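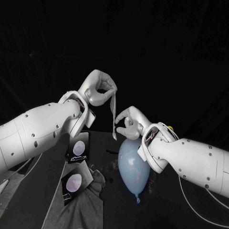
How much of the Firton water main has been relined so far?

The contractor has relined 797 meters of the 1103 meters in the current phase. The remaining length is in the lower section between the Caron junction and the pumping station, where work resumed in February after the winter stop.

Firton Distribution Renewal, Phase 2
Progress report to the funding body
Prepared by Jocelyn Grewal, project engineer
Reviewed by Riku Murakami

3 shares | 2 comments

1. Scope and status

Phase 2 covers the cleaning and cement-mortar relining of the cast iron trunk main from the upper reservoir to the pumping station, the replacement of line valves on that length, and the transfer of service connections that still run off the old parallel pipe. The upper section is complete, disinfected and back in supply. The middle section is relined and is waiting for its second set of bacteriological results before it is reconnected. The lower section has been isolated and drained, and the bypass is in operation.

The scope has not changed since the previous report. One item, the meter chamber at the Pollora yard, was moved from Phase 3 to Phase 2 with the funder's written approval and is reported under section 4.

2. Pipe condition

Camera inspection of the middle section was carried out before and after cleaning. Tuberculation was heavier than assumed at design stage, mainly along the invert and on the upstream side of bends. Wall loss measured on the cut-out coupons was within the limit set for nonstructural lining, with one exception. The coupon taken immediately below the Caron junction showed graphitic corrosion through more than half of the wall. That length was cut out and replaced with ductile iron pipe, restrained at both ends.

Eun-ji Yook has revised the condition model with the coupon data. The revised model does not change the lining method for the lower section. It does recommend an additional coupon at the low point near the pumping station, where the ground is wetter and the original bedding records are missing. The additional coupon has been ordered as a variation.

3. Lining works

Mortar was applied by centrifugal head and troweled. Thickness checks at the access pits were within tolerance, apart from the downstream pit on the middle section, where the lining was thin at the crown. The contractor relined the affected length at its own cost. Cure time was extended there because air temperature in the pipe fell below the specified minimum overnight, and the pit was kept covered and heated until the supervisor released it.

Discolored water was reported by customers on the first morning after the upper section went back into supply. The cause was sediment disturbed in the branch mains when flow direction reversed. The branches were flushed from the end hydrants and samples taken that afternoon were clear. For the middle section, the branches will be flushed at night before the line valve is opened, starting at 1:30 a.m., and the valve will be opened in stages.

4. Valves, services and metering

All line valves on the upper and middle sections have been replaced. Two of the old gate valves could not be closed fully and the shutdown boundary had to be moved uphill, which put an additional street on bypass supply. The valve register has been corrected. It listed both as clockwise closing; both closed counterclockwise.

Of the service transfers planned for the phase, 42 are outstanding. Most of these are in the lower section and will be done from the bypass. The remainder are properties where the stop tap has not been found or access to the cellar has not been agreed. Severin Hubmann is dealing with access, and letters have gone out a second time.

The meter chamber at the Pollora yard has been excavated and the base cast. The wall units were delivered with pipe openings on the wrong face and were returned. Replacements are due before the lower section is relined. The chamber is not on the critical path.

The largest single customer on the lower section is the Furnico works, which draws 900 cubic meters in a normal week. A separate bypass connection was laid to its boundary and tested at working pressure. Furnico has asked for notice before each changeover so that its boilers can be put on stored water. The notice period is written into the shutdown procedure.

5. Cost and program

Expenditure is in line with the approved profile. The ductile iron replacement and the additional coupon have been charged to contingency. The dispute over standing time during the winter stop has not been settled. The contractor's claim was received without daily records, and Harvey Wong has asked for them.

The program shows relining of the lower section finishing one week later than the baseline. Float on the disinfection and sampling activities covers this delay provided the first set of samples passes. A failed sample would add a repeat chlorination and a further sampling round, and the completion milestone would then move.

6. Risks carried forward

The bypass on the lower section crosses two driveways under ramps. One ramp has shifted under delivery traffic and has been refixed. It is inspected daily at 7 a.m.

Groundwater in the access pit nearest the pumping station is above the pipe invert. Pumping is continuous, with a standby pump on site. Discharge goes to the storm drain through a settlement tank under the existing consent.

The drawings for the pumping station connection disagree on the position of the washout. A trial hole will be dug before the pipe is cut.

7. Decisions requested

Approval of the contingency drawdown listed in the cost annex.

Agreement to release the retention held on the upper section, where the defects list is closed apart from surface reinstatement at one pit.

Confirmation that the as-built survey may be submitted in a single file at the end of the phase. The grant conditions call for a separate file for each section, and the survey contractor has priced the work as one.

2 comments

Harvey Wong: Daily records for the standing time claim came in after this was issued. The last week is still missing.

Severin Hubmann: Access agreed for the cellar on the corner by the Caron junction. Please take it off the refused list in the next issue.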